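Two grippers, one corner shop: a thread 🧵

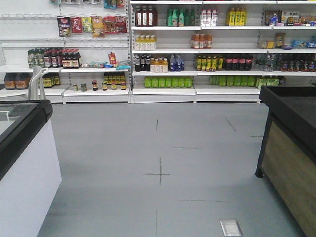
The practice shop, seen from the fixed camera. Drinks on the right, hanging snacks and sauces on the left.

1/ Right, I've been promising a gripper comparison since March and it's finally happening! Same arm, same controller, same shelves, two very different hands. One is the Gomport, a plain two-finger parallel job with rubber pads. The other is the Tultura, which has soft fingers that curl round whatever they touch.

2/ Totals first, for the people who only read the first couple of posts (I am one of you). 3,373 pick attempts logged with the Gomport, 1,374 with the Tultura. The Tultura arrived late, so please don't read anything into the gap. I'll even them up over the next few weeks.

3/ Bottles are where the Gomport is a joy. The approach is dull in the best way: go in straight, close, lift a touch, come back out. On the second shelf of the drinks unit there are big gaps between the groups, so the fingers have all the room they could want. I could watch it do the tea bottles all afternoon.

4/ The third shelf is another matter. It's packed! Cola next to tall yellow-and-green labels next to water, and each finger needs somewhere to go. With the Gomport I had to drop the opening width right down and come in at a slight angle, and it still nudged the neighbours more than I'd like.

5/ I thought the Tultura would be hopeless in there because the fingers look so chunky. Wrong! It can come at a bottle from above the shoulder and settle round the cap end. Slower, and it needs a decent bit of headroom under the shelf above, but the neighbours mostly stay put.

6/ Hanging bags. Oh, the hanging bags. They sit on hooks on the left of the back wall, and you can't just pull. You have to lift, come forward and keep the bag level enough that it doesn't catch on the hook end. The Gomport pinches the top seam and does this really nicely. The Tultura grabs a great handful of bag and I wince every time.

7/ The flat light blue packets, lying down on the shelf with the sauces, beat both of them. Neither gripper can get under the edge reliably. My best trick so far is to press lightly with one Gomport finger, drag the packet towards the front lip and pinch it as it overhangs. It's ugly and I'm very fond of it.

8/ Little jars on the bottom step: easy for both once the arm can get down there. Lids make a lovely target for the camera too, small and round, with a green one and a red one in the row. If you're setting up your own shelf tests, put some jars in for the sake of morale.

9/ On cameras. I had been relying on the wrist camera for everything and it's brilliant up close, but it has no idea what the rest of the shop looks like. Adding the fixed view has made planning so much calmer. The controller picks a shelf area from the fixed view, then hands over to the wrist for the last bit.

10/ What the fixed view doesn't love: the chest freezer lid. It's glass, it reflects, and my first go at spotting items kept finding "bottles" in it. I've masked that whole region out for now. The far end of the bottom drinks shelf is awkward as well, with the multipacks partly hidden behind the counter.

11/ Controller notes, for the three of you who asked. It's the Buenaventura, and the thing I like most is that swapping hands is a saved profile. Payload, tool length, speed limits, all in one file. Change the hand, load the profile, run a short check, get on with it. I used to lose half a morning to this.

12/ The thing I like least is the force reading, which drifts when the arm has been reaching low for a while. I now zero it before every shelf change. If you have a better fix please shout, I'd love to hear it.

13/ Where I've landed for now: Gomport for the hooks and the roomy shelves, Tultura for anything tightly packed. I haven't settled on either for soft snack packs sitting on a shelf, where it really depends on how full the bag is and which way it's leaning.

14/ Next up is a pair of suction cups from the Skindville kit, mostly so I can have another go at those flat packets. I've only tried them on a table so far and they were noisy but very promising. Shelf runs start on Wednesday.

15/ I'll put the pick logs up once I've tidied the column names, which are currently a disgrace. Questions welcome, especially about grip widths and approach angles, I could talk about those until bedtime!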